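From: Joar Nygård
To: Grudum toy library list
Subject: Re: The kitchen box, again

Tormod Viklund wrote:
> The kitchen box came back to Grudum with two white bowls and a
> saucepan, and the label still says "tea set". Can somebody
> settle what belongs in it before September?

I'll have a go. The tea set went to Fonard years ago and took its lid with it. The box should hold the saucepan, the bowls and the vegetables, chilli included.
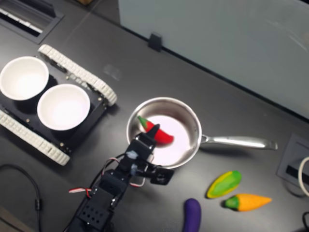 Does the saucepan count as a toy?
It's on the toy list, and has been ever since we gave up on the plastic one with the melted handle.

On the chilli, I know there are feelings. Two families have asked for something milder. It is a toy. It has the same heat as the carrot.
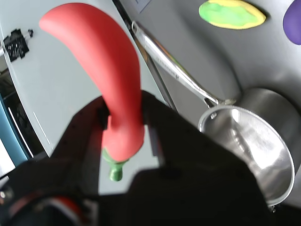
Tormod thinks the chilli should live in the pan so it stops wandering off into the farm animals, and that the corn can look after itself.

I'm fine with that, provided whoever packs the box also puts the pan in it. Last time I found the pan on the Forsberg shelf with 40 dominoes inside, and the chilli in with the cows regardless.

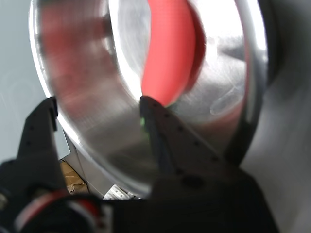
Joar Nygård
List keeper and mender of small things, Grudum

PS. Packing order, for taping inside the lid. Please don't laminate it; the last one is still under the piano.

1. Saucepan first, handle along the long side. The corn and carrot go next to it.

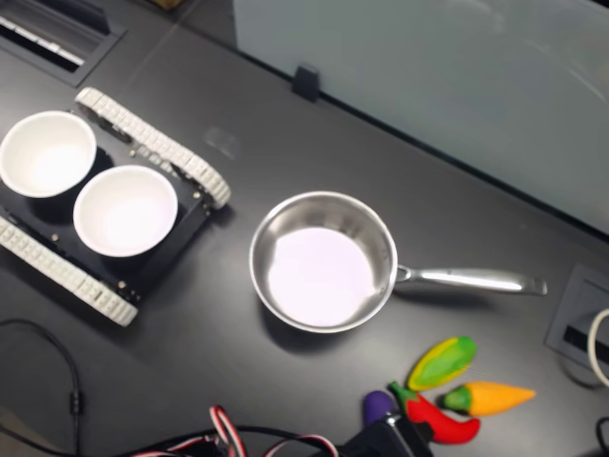
2. Bowls, one inside the other, with a cloth between.

3. New label on the outside. It's box 102. Cross out "tea set" properly this time.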